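Fuel planning on the Macapagal traverse

The Macapagal traverse runs 1,193 kilometres of gravel, river bed and broken tarmac, and fuel decides most of the riding days. Marijke Schouten drew up the route with Amado Bautista, and the longest stretch without a pump is placed early, when bikes are heaviest and riders least settled.

Bikes up to 878 cc are accepted. Single-cylinder machines make up most of the entry, and the smaller tanks need help. Bautista's baseline is a measured consumption figure from loose ground at full load, taken over at least one complete tank. Motorway figures are of no use. Sand can raise consumption by nearly a third, and a headwind on the plateau adds to that.

Auxiliary tanks change the handling more than the extra weight suggests. A rear pair from Ernora sits low but moves the load behind the axle, so the front end goes light on climbs. Riders should empty the rear first and reset the sag after switching over. Soft fuel bladders are allowed as a reserve if strapped flat and kept clear of the exhaust. 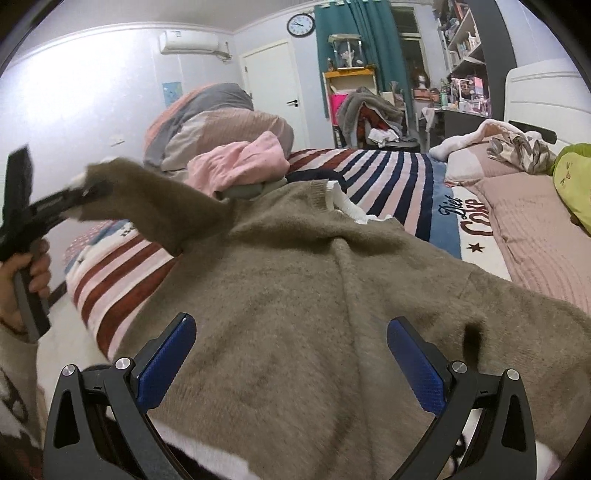
Tyres and pressures

The organisers recommend 18-inch rear wheels, mainly for the choice of tyres in the towns along the way. Lilibeth Dagdag, who runs the service truck, carries tubes in that size and few others. Pressures are checked cold before the 6 a.m. start. Rim locks are compulsory at the rear. Mousses are permitted, but the long tarmac link into Clanetti overheats them, and speed there should be held down.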